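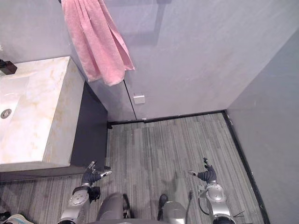
Andberg is a small firm that cleans and looks after short-stay rentals in Tully and along the lake road as far as Jekel. We handle the time between one guest leaving and the next one arriving, and that includes laundry, restocking, minor repairs and a written note to the owner after every visit. Bathrooms take the most time in almost any rental. A white marble-look vanity top with a black faucet shows every water spot, so those are wiped and dried by hand at the end, after the mirror and the shower. Kitchens come next, and bedrooms are usually the quickest part of the job.

Search our site
Enter keyword
Go

How we started

The business began with 2 cabins in Jekel whose owners lived out of state and needed someone to check the pipes over the winter. By the next summer the same owners wanted the cabins cleaned between guests, and their neighbors asked for the same. We took on the first paid crew that August. Today we look after around 50 properties, most of them cabins and small houses, along with a few apartments above the stores in Tully.

We have stayed in one area on purpose. Every property on our list can be reached from the Tully office without a long drive, and a crew can go back the same afternoon if a guest reports a problem.

What a turnover includes

Crews work in pairs. Most turnovers are done between 11 a.m. and 3 p.m. Beds are stripped first so the linens can go out to the van, and then the pair splits the rooms between them. Trash and recycling leave with us. We check light bulbs, smoke alarm batteries and the remote controls, and we replace what is low from the owner's supply closet. If something is broken or missing, the owner hears about it before the next guest checks in.

Linens are washed at our own laundry on the Plekik side of town. We bought the building when the old dry cleaner closed - it already had the drains and the wiring we needed. Sheets and towels are tagged by property, so an owner who buys a particular set gets that same set back.

Working with owners

There is no long contract. We ask for a one-time setup fee of $300, which covers the first deep clean, the inventory and a key box. After that, each turnover is billed at a flat rate based on the size of the place. Owners can stop at the end of any month.

We do not take bookings, set nightly prices or answer guest reviews. Several companies in the county do that work, and we are used to sharing a calendar with them.

Our office is open from 8 a.m. to 5 p.m. The phone is answered until 9 p.m. in the summer season.

Related pages
Services and flat rates
Linen care at the Plekik laundry
Winter checks for Jekel cabins
Jobs with our crews
Contact the Tully office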